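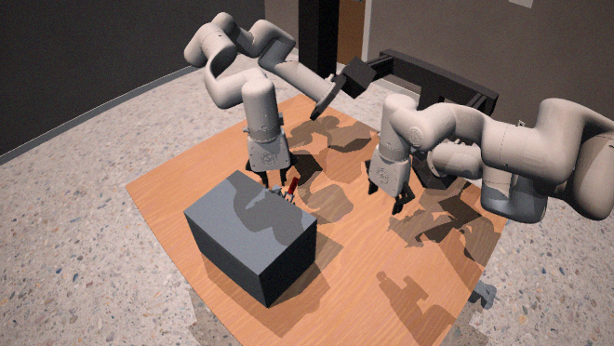
New code of practice covers two-arm workcells, starts in simulation

Makers and users of two-arm robot workcells have a new code of practice to work from. The Tirkus group, which brings together machine builders, parts suppliers and small manufacturers, released the document on 14th November after a comment period that drew 50 written responses.

The code is voluntary. It does not replace any national safety law or any standard a company is already bound by, and the opening pages say so twice. Its purpose is to settle a number of everyday questions that come up when two arms share one table, such as which arm has the right of way, how close the grippers may come to each other, and what has to be tested before either arm is switched on.

The largest change from the draft is in the section on simulation. Under the final text, a cell layout must be run in a simulator before it is built, and the run must include both arms, the table, the overhead frame and any fixed object that an arm could reach. The draft had allowed the overhead frame to be left out. Several of those who wrote in said that posts and beams are where arms are most likely to hit something in a tight layout, and the wording was changed.

Plurwood, a maker of flat-pack furniture parts that tried the draft rules at one of its plants, said it had to redo 14 of its layouts under the stricter wording. Most of the changes were small. In a few cases the mounting point of one arm was moved so that the elbow would stay clear of the post when the arm folded back.

The code also sets out rules for the shared zone, meaning the part of the table both arms can reach. Only one gripper may be moving inside the zone at a time unless the task calls for both. When both are needed, as in lifting a long part, speed is limited to 20 percent of the maximum for each arm. A gripper that is waiting should be held above the work surface with its fingers open and pointed down, and it should not wait over a part the other arm is handling.

Large boxes, bins and fixtures on the table get a short section to themselves. They are to be entered in the layout file at their full size, with clearance added on every side. Small parts placed on top of a box count as part of its height. The writers added this after a trial in which a gripper cleared the box and knocked over a part standing on it.

Levex, which supplies grippers and mounting brackets, supported the code in general but objected to the section on brackets. The section requires each bracket to be modeled in its true shape. The company had asked that a plain block be accepted, as it is in much of the software now in use, and said true shapes slow down the planning step on older computers. The final text keeps the requirement but gives users 18 months to meet it.

Records are the other area where users will see more work. Each cell is to have a log that shows the simulator version, the layout file used, the date of the last run and the name of the person who approved it. A new run is needed whenever an arm, gripper, table or frame is moved or swapped. Changing a part on the table does not call for a new run if the part is the same size or smaller -- the draft had required one in every case, which small shops said was not practical.

Lighting is left mostly to the user. The code notes that arms and overhead beams throw heavy shadows on the table and that camera systems should be tested with the arms in several positions. No light levels are given.

Du, a software project used to plan arm movements, plans to add a checklist based on the code to its next release. It will flag missing items in a layout file but will not certify a cell.

A training session for plant staff is planned for February. The code can be requested from Tirkus free of charge, and comments on it will be accepted until the first review.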